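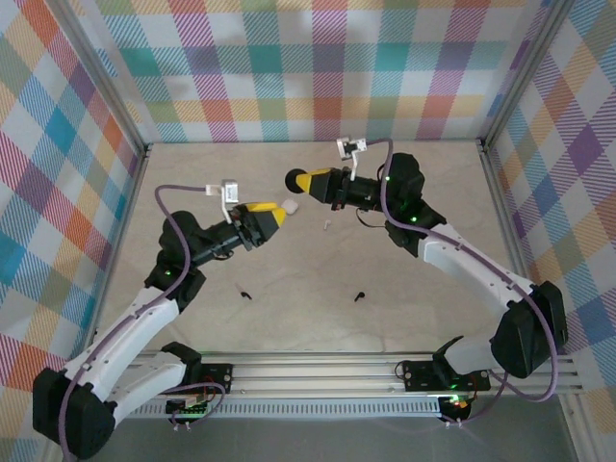

When Ruxandra Chiriac teaches a task, she does not speak and she does not type. She sits with one small handle in each hand and moves them slowly, and the two arms on the bench repeat what she does. "People expect that I program something," she says. "I show it. If I show it badly, it learns badly. It is the same with children and with dogs."

Chiriac leads the demonstration group at Flatik, a company of 38 people in Gelham. The group is four operators and one engineer, Ainhoa Paredes, who takes the recordings and trains the models from them. I met both of them on a Tuesday, at two in the afternoon, when the operators change shift.

The work of this season is small parts. A customer, Kelemen, assembles door hardware and wants two arms that can pick up little caps and pegs and bring them together. For a person this is boring work. For an arm it is difficult, Paredes explains, because the parts are so small that the fingertips hide them at the moment when it matters.

"From the fixed view you see the table very well, but you don't see the contact," she says. "So we put a camera on each gripper too. The model gets all the views together. When we tried without the wrist cameras, it pressed on the air beside the part and was very happy with itself."

The bench stands in an enclosure with cloth on the walls, a plaid of soft colors. I asked if it was a decoration. Paredes laughed and said that the cloth is changed every few weeks. "If the background is always gray, the model starts to use the gray. We had one that worked perfectly until somebody painted the room. Now we change cloths - stripes, flowers, this plaid. Ruxandra chooses them. She has strong opinions about cloth."

Chiriac did not deny this. But she prefers to speak about hands. A new operator, she says, needs two weeks before the recordings can be used, and the first problem is always speed. "They want to be fast, because they come from games, or from a factory. Then they make a small correction, and another one, and the arm shakes like an old man with a cup. I tell them: decide first, then move. If you don't know where you go, wait. But do not wait too long either, because the model learns also the waiting."

This last point cost them a month. In the first set for Kelemen there were 200 demonstrations, and in many of them the operator stopped above the part to think. The trained arms did the same. They came down, stopped and remained there. Paredes cut the pauses from the files, but then the movement became too sudden, and at the end they recorded everything again. The present set has 1,000 demonstrations, with the parts placed differently every time.

I asked what they do with the mistakes. Chiriac keeps some of them, if they are repaired. An operator who drops a peg and picks it up again has shown something useful. "If you give only perfect examples, the arm has no idea what to do after the first accident," she says. In the set there are 128 such repairs, and she would like more, but it is hard to make an honest mistake on purpose.

Moving the arms directly by hand, without the handles, is also possible, and Flatik did it in an older project called Boteo. Chiriac liked the feeling of it. You sense the weight and the moment of touch. "But your own hands are in the camera all the time, and with two arms you need to be an octopus," she says. With the handles she feels less and must trust her eyes more.

Does she get tired? Yes, mostly in the eyes and in the left shoulder. The operators record for forty minutes and then rest for twenty. Paredes can see in the data when someone skips the rest, as the paths become longer.

Before I left, they let me try. I closed the left gripper next to a peg four times and once on top of it. Paredes asked if she should save the files, and Chiriac said no.

14 shares | 6 comments

Contact | Copyright | Back to top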